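Home | Products | Guides | Spares | Contact

Section 4: Dressing your Nosorcombe floor cushion

By now your cushion should be filled, zipped and standing about the room looking rather pleased with itself. If it's still a flat white bag, please go back to Section 3 and come and find us again when you've had a cup of tea. The inner is a plain off-white fabric and it's perfectly all right to sit on it as it is for an afternoon, but it does mark, and it's the throw that makes it part of the room. The Likmont throw is sold separately, though any soft cloth of a decent size will do the job.

Before you start

Have the throw out of its packet for a night if you can, hung over a door or the back of a chair. It comes folded very tightly and the creases drop out much better on their own than with an iron. If you must iron, use the coolest setting and do the wrong side.

You will need:
The filled cushion
One throw
A clear bit of floor, well away from heaters
The two fabric ties from the small Guo bag (keep the spare buttons somewhere safe, you'll want them one day)

CAUTION: Always close the inner zip and tuck the puller under its little hood before dressing the cushion. The filling is very light and very hard to sweep up. Keep it well away from small children and pets.

4.1 Settling the filling

1. Lay the cushion on its side and give it a good slow roll, there and back. A new one will want several goes.

2. Stand it up on its base and press down in the middle with both forearms. Some wrinkling in the fabric is quite normal and is meant to be there. A cushion filled until it's drum-tight is horrid to sit on.

3. Leave it for 30 minutes. It'll sink a little as the air comes out through the seams.

Note: If it still looks lopsided, the filling has probably bunched at one end. Roll it again before you reach for the top-up bag. Most of the letters we get about cushions being short of filling turn out to be cushions that needed another roll, and we do sympathise, as Chunhua Zhong, who wrote the first version of this guide, did exactly the same thing with hers.

4.2 Laying the throw

4. Hold the throw by two corners on a long side, stand behind the cushion and let it fall forwards over the top half. Don't try to cover the whole thing. A throw pulled right down to the floor gets trodden on and slides off the moment you sit down.

5. Walk round to the front and see how it hangs. You want a broad fold across the cushion at a slant, with the loose end coming down somewhere towards the middle. If one side trails further than the other, that's fine, and to my eye a good deal nicer.

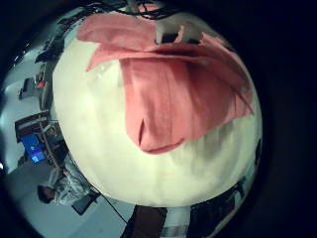
6. Smooth the upper part with the flat of your hand, working from the middle outwards, and leave the lower folds alone. They'll find their own place once somebody has sat down and got up again.

7. If the hem curls, turn it under once with your fingers and press it for a moment. It may come back — soft cloth has a mind of its own — and it does no harm.

8. Pass the two ties through the loops at the back of the cushion and knot them loosely round the gathered edge of the throw. One tie is enough if the cushion lives in a corner.

CAUTION: Check for cables before you lay anything down. Phone leads, headphone wires and lamp flex all have a way of getting caught up in a throw, and a plug pulled out by somebody flopping into their seat can bring a lamp with it. Never run a mains lead under the cushion or between the cushion and the cloth.

4.3 Choosing a colour

The inner is a quiet sort of cream, so it'll take nearly anything. Pinks and corals warm it up nicely, and paler shades show the folds better than dark ones. In a room with grey walls I'd always go for something with a bit of cheer in it. Suqin Zhong on our helpline has a soft green one at home and swears by it, so do please yourself. Dark throws can give off a little dye at first, and should be washed once on their own before they go anywhere near the cushion.

4.4 Looking after it all

9. Take the throw off and shake it out of doors whenever it looks tired.

10. Wash the throw at 30 degrees with like colours and dry it flat. Please don't tumble it.

11. Sponge the inner with lukewarm water and a drop of mild soap. Don't put the filled cushion in the machine under any circumstances.

12. Turn the cushion on to its other side now and then so that the base wears evenly.

Spare ties are part number 228 and come in the same packet as the spare loops. Order them from Hilell with the form at the back of this guide, and please write your address in capitals. Topping up the filling is covered in Section 5.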